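Frequently asked questions – Amanstead Robotics Club

We get a lot of the same questions at the start of each term, so they're all on one page now. If yours isn't covered, come and ask at the bench. We love talking about this stuff!

Do I need to know how to code?

No. Plenty of our members start with no programming at all and pick it up as they go. You'll do the starter exercises in simulation first, then move on to the real arms with a partner. If you already write a bit of Python you'll get going faster, but the person who spends an evening patiently working out where a plate ought to sit is every bit as useful to us.

Who can join?

Anyone in Year 10 or above, plus first-year TAFE and uni students. Under-18s need the parent form signed before they touch the hardware.

What are you working on this year?

Breakfast! Our main project is the entry for the Wimard Kitchen Challenge, where teams program a two-armed robot to handle food and serve it up. Our task is the open-faced egg on toast, and it's harder than it sounds. Bread squashes, fried eggs slide, and a plate is surprisingly awkward to pick up with two flat fingers.
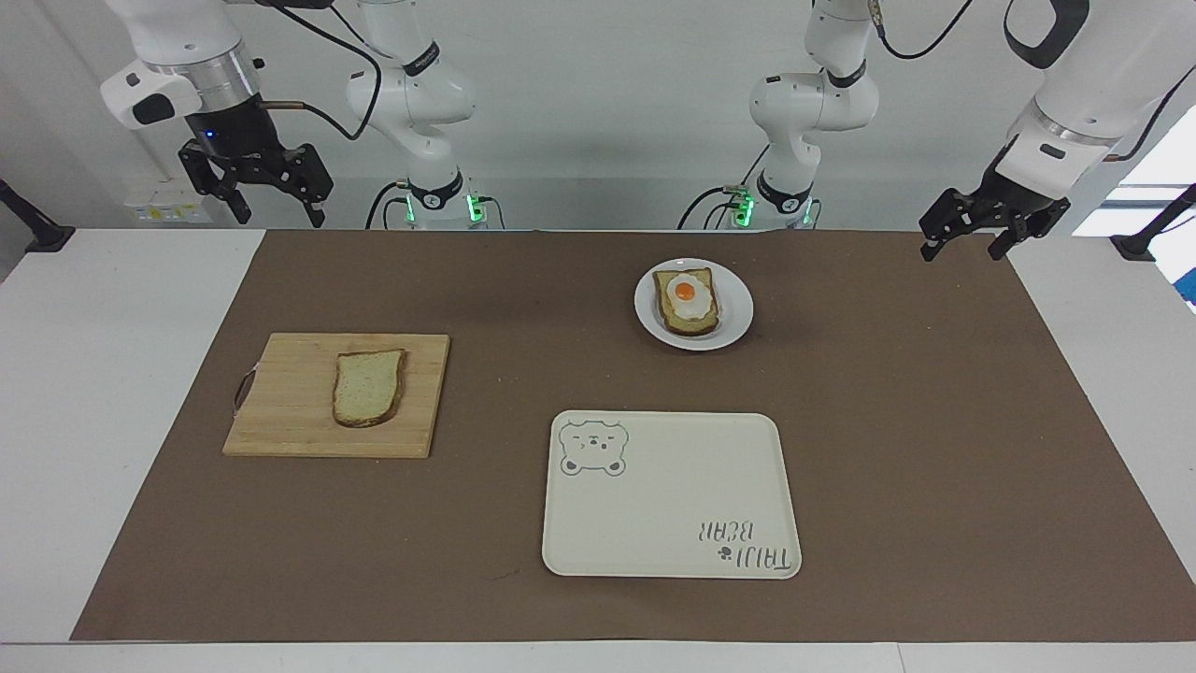 The breakfast bench, with both arms up and grippers open.

Why two arms?

Because so much of cooking is holding one thing while you do something to another. You steady a board, you tip a plate, you pass something across your body without thinking about it. We did try the whole routine with one arm last year and got as far as moving a slice of bread, very slowly. Two arms means twice the chances to bump into yourself, so the first thing new members learn is how the shared space in the middle works and which arm gives way.

Is the food real?

It depends on the session. The rules let teams practise with whatever they like, and we keep the starting layout the same either way so runs can be compared. Nothing from the bench gets eaten, real or otherwise. Snacks are in the other room and you're very welcome to them.

How does the robot learn the task?

Mostly from us. One member drives the arms through the job by hand while the cameras and joint positions are recorded, and we do that over and over with the bread, the tray and the plate shifted a bit each time. We then train on those recordings and see what the arms do by themselves. So far the team has logged 3,740 demonstrations. The first 2,000 were pretty rough – we were all still learning to drive – and we've thrown out a fair few of them.

What does a normal session look like?

Doors open at 4 pm. We set the bench, check the emergency stops, and do a short warm-up run to make sure the arms are moving the way they should. After that people split up: some record, some train, some fix whatever came loose. The layout gets reset between runs, and yes, everybody takes a turn at resetting. 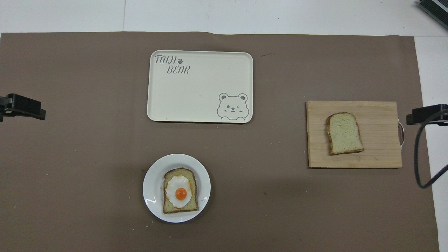
We're fussy about the reset. Each item has a zone on the mat, and within that zone it can be turned or nudged however you like, as long as you write it on the run sheet. It sounds tedious, but you get quick at it, and it's the best way to start noticing what throws the robot off. One of our newer members spotted that turning the tray around was enough to upset an early version of the model, and that ended up changing how we record everything.

How well does it work?

Better every month! Moving the bread slice is our strongest skill, with 97 good runs out of our last 100. Anything involving the egg is well behind that. We'll post those results once we've got a number we're happy to show people.

How many people are on a team?

The challenge allows 4 at the table on competition day, but the whole club works on the entry and we rotate who goes to the practice rounds. The final is in December.

What does it cost?

There's a small term fee to cover consumables and cable ties (so many cable ties). If the fee is a problem, have a quiet word with Ea Bach, our coordinator, and it'll be sorted.

Can I just come and watch?

Please do! Visitors are welcome at any session in the Overgaard building, ground floor. Wear closed shoes, tie back long hair, and stay behind the yellow line while the arms are powered. If there's a gap between runs we'll happily let you have a go at driving.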